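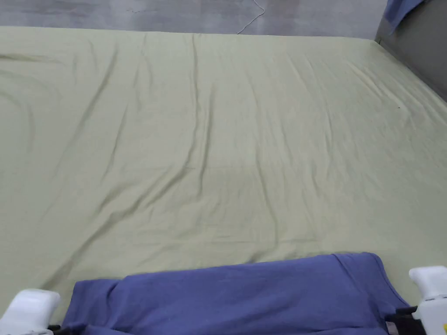
Open day at the Idier mill, Mandport

2 min read

The Idier mill opens to the public once a year, in August, and I finally got a place on the morning tour. It starts at 9 at the side gate on the river road. Parking is on the grass across from the gate and was full by the time I arrived, so I left the car by the church and walked back.

Our guide was Revathi Mathew, who has worked in the dye house for most of her career. She took us first to the raw cotton store, then up a steep metal staircase to the spinning floor. Only half the frames were running, and it was still too loud to talk. Ear plugs were handed out at the door. The older frames stand at the river end and are used for short runs and samples.
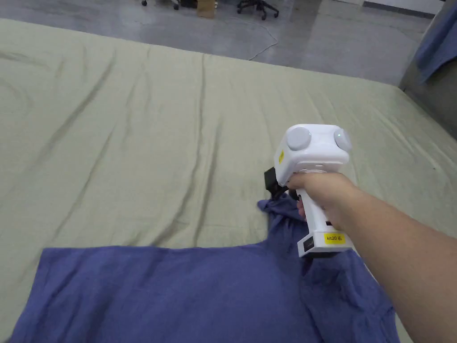
The dye house was the part I had come for. The mill keeps 454 shades on file, each one a small square of cloth stapled to a card with the recipe on the back. Revathi let us go through a drawer of them. She said greens cause the most trouble, and pale greens more than dark ones. A batch can match under the lamps in the lab and look yellow next to a window. They check every batch in both kinds of light before it goes on to finishing.

Finishing takes up the whole ground floor of the newer building. Cloth comes off the dryer, is pressed between heated rollers, and goes to the cutting tables. Sheets are sewn on site. The elastic for the fitted ones comes in on big reels from Murthy, a supplier across the county, and is stitched in by hand-guided machines. A good operator can finish nearly 83 in a shift.
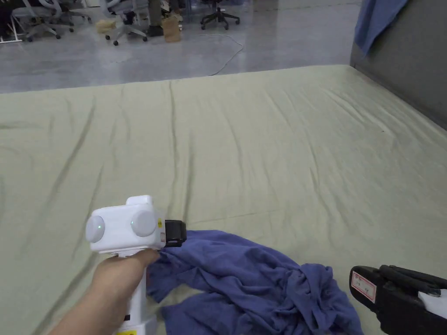 Light green fitted sheet on a bed, with the floor of a large room behind it.

I asked about wrinkles, as I gave up ironing sheets years ago. Trygve Løken from the finishing room told me to take them out of the dryer early and put them straight on the bed. He also said a sheet that is too big for the mattress will crease whatever it is made of, and that people should measure the depth of the mattress as well as the width.

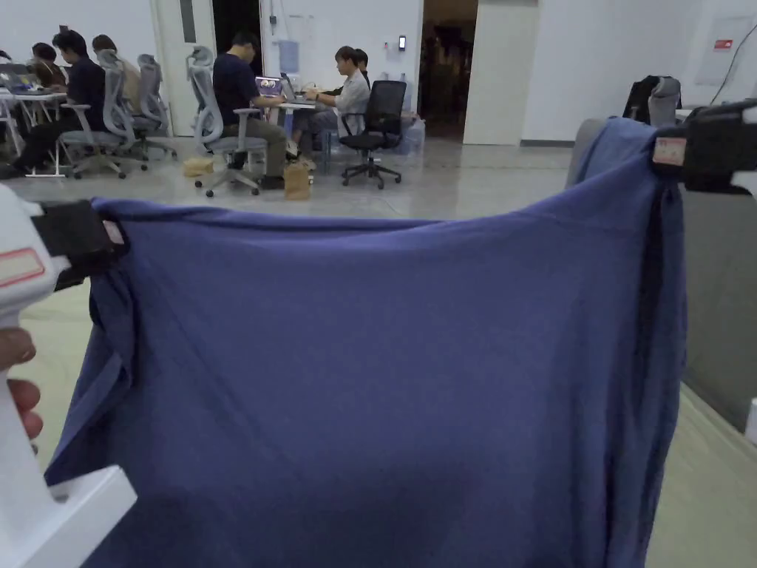 Lunch was soup and bread in the canteen, included in the ticket. The mill shop is next door and sells seconds by weight. I bought two pillowcases from the Mavine range with a crooked hem on one of them. The shop takes cards, but the coffee stand outside is cash only.

The tour runs close to three hours with a lot of standing. There is an elevator to the spinning floor if you ask at the gate. Tickets for next year go on sale in the spring, and the afternoon tour skips the dye house, so book the morning.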